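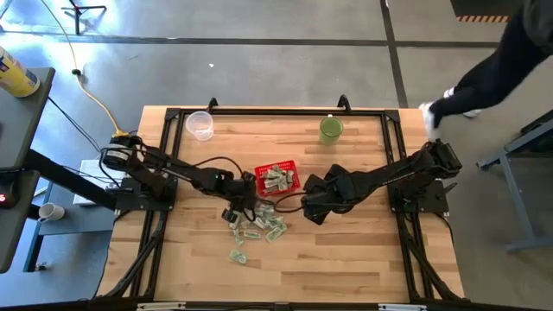

Home World Africa Politics Health Opinion

Drernine Health Minister Steps Down After Clinic Dispute

Last updated: October, 4:16 p.m.
Shares 16 Comments 6

Drernine: Health Minister Isauro Ventura handed in his resignation this morning, ending nearly 3 weeks of back and forth with the governor's office over the future of the small country clinics that so many families in the hill districts have come to lean on over the years.

Ventura, who held the post for six years and was well liked in the villages, had objected to a plan to close two clinics in the Tanon valley and send their patients down to the larger hospital at Trullus. The road there is a long one, and in the rainy months it is often no road at all, as anyone who has tried it with a sick child in the back seat will gladly tell you.

"I have enjoyed the work and I will miss the people very much," Ventura told reporters on the ministry steps, where a good many of the nurses had come out to shake his hand. "I could not put my name to this one."

The governor's office thanked him for his service and said the closings would go ahead after the new year, with a shuttle bus promised for patients who have no car. A deputy will run the ministry until a replacement is named.

Residents of Tanon plan to meet at the school hall this evening at 6 to talk over the shuttle timetable, and coffee will be served.

Next story Back to Africa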